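March, late afternoon
Leonidas Kokkinos

Back from my second visit to the Oretti house and writing this up before I forget which staircase was which. For anyone who hasn't been following along, this is the place on the hill that old Mr. Oretti kept adding to for most of his adult life, and I'm trying to get a proper floor plan out of it so we can build the cutaway model. I thought it would take a couple of afternoons. Ha!

The first visit got me the ground floor, sort of. I paced it, then went over it again with the tape, and the two sets of numbers disagreed by so much in the east hall that I assumed I'd written one down wrong. I hadn't. The hall gets narrower as you walk down it (you don't notice until you turn around), and the wall on the left is close to two feet thick by the time you reach the music room. There's an older outside wall buried in there, clapboards and all. You can feel them if you stick your hand in the hole behind the radiator, and I did, and I'd like a pair of gloves next time.

Stairs. I have 15 of them now, counting the little ladder thing in the pantry, which Jilum's old survey leaves off. One goes up nine steps, lands at a linen closet and stops. Another starts inside a wardrobe. My favorite is the double one off the kitchen, where two flights run side by side with a wall between them and come out in the same hallway, maybe six feet apart. The family story is that he wanted one for going up and one for going down – and I believe it, the treads on one side are worn near the front edge and on the other side they're worn further back.

The Jilum survey is a mixed blessing, by the way. Whoever drew it was careful about rooms and hopeless about levels. He has the tower room on the third floor. It is on the third floor if you come at it from the west, but from the library it's two flights and a bit, and the bit is what's killing me. I've started giving every room its own floor height, measured up from the front doorstep in inches, and forgetting about "floors" altogether. Much happier.

Windows: skipping them for the model except the round ones. There is an inside window between the bathroom and the dining room. Frosted, thank goodness.

I went through the Girureck lumber receipts too, the ones in the biscuit tin. One order is for 400 balusters, all at once, and I can't find anywhere near that many in the house. Either he sold some on or there's a railing I haven't met yet. There's also a bill for 1046 roof slates with "wrong color, keep anyway" penciled across the bottom. That must be the patchy bit over the sewing room, which had been bugging me.

Scale for the model: I went back and forth and I'm settling on 1 to 30. Any smaller and the double stair turns to mush, any bigger and it won't go through the shop door in one piece. Paisan board for the walls, since we still have a stack, and basswood for the stairs. I want each wing to lift off separately so people can peer in at the dead ends.

Still to do: the cellar (bring the good flashlight), the attic over the west wing, and a second go at that east hall.
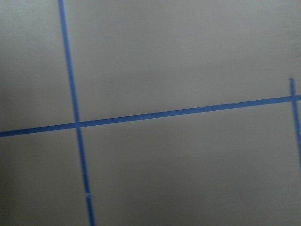 The east hall I'd like to measure every three feet along, both walls, with somebody on the other end of the tape this time. Then the cellar, and if there's any daylight left I'll go looking for those balusters.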